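The brick test

At Wakon, a small robotics workshop, the job that takes up most of the working day is one a four-year-old can do. A robot arm picks a toy brick off a table, carries it to a baseplate and presses it down until it holds.

It sounds like a warm-up. Enikő Kerekes, who runs the project, has been at it for 15 months.

"People ask when it will fold their shirts," she says. "I tell them to come and watch it build a wall first."

Bricks are a fair stand-in for the work that households and small factories would like to hand over. Plugging in a charger, closing a lunch box and snapping a cover onto a thermostat all call for the same few skills. The machine has to find the part, grip it without shifting it, line it up and push just hard enough.
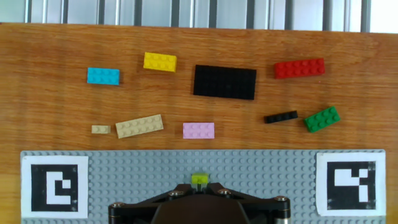 A lime-green brick in the gripper, over the gray baseplate. The square markers give the arm fixed points to work from.

Finding the part is mostly solved, Kerekes says. Pressing is where the trouble starts. If the brick is slightly off when it meets the studs, it rides up on one side, and the arm can keep pushing as if all were well. A person feels that at once and wiggles the brick. The arm has to be taught to notice, then taught the wiggle.

The team logged 3583 attempts through the end of June. Results were best with bricks the arm had practiced on and fell off with thin plates, which give the fingers little to hold.

Factories have an easier time of it. At Claltus, which assembles switch housings, engineer Geetha Nair has three arms snapping lids onto boxes. Each lid arrives in a tray, facing the same way, and the arms finish 400 an hour.

"They're good because we did the tidying for them," Nair says. "Tip that tray out on a bench and you'd want a person back."

A home is closer to the tipped-out tray. Things lie at odd angles, and most of them have never been measured. Fita, a start-up that hopes to sell a kitchen helper, has put off dishes and is working on clearing a table – cups first, cutlery later.

Kerekes won't give a date for a machine that can do general chores. Her next goal is a wall three bricks high, built from loose pieces with no one stepping in. After that she wants to take the markers off the baseplate and run the whole test again.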